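4.2 Soft packaging and the "put it in the tray" task

Sorting snacks into a tray is often treated as the easy end of household tidying. We doubt it. Of the 343 items in our pantry list, 218 come in thin film bags, and a film bag has no fixed shape to plan around. Earlier work in the Mernum set scored only whether the item ended up inside the tray. That says very little about how a bag of dried seaweed was held, or what state the sheets were in when it got there.

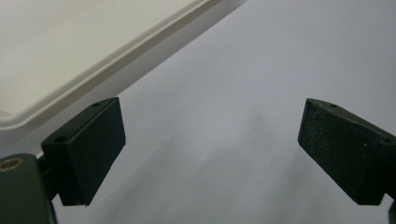
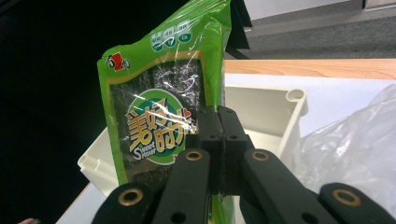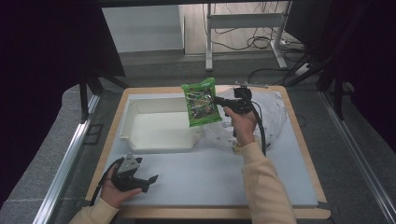 Figure 7. Tray and work surface; a bag of seaweed with a clear window, held at its lower right; a green snack bag held by a top corner beside the tray.

Where a bag is held matters more than the usual score admits. A corner hold lets the contents slide to the bottom, and a low hold presses on the food itself. Rafferty's breakage count — 40 bags opened and checked by hand in April — is the only attempt we know of to measure this, and it covered one kind of snack. We would not build a general claim on it.

We are also not convinced that "tidy" means the same thing to everyone who labels these trials. Two labelers looking at the same 87 trays disagreed most over bags left leaning on a wall of the tray. Declan Rafferty counts those as done. We do not, and Table 5 reports both readings.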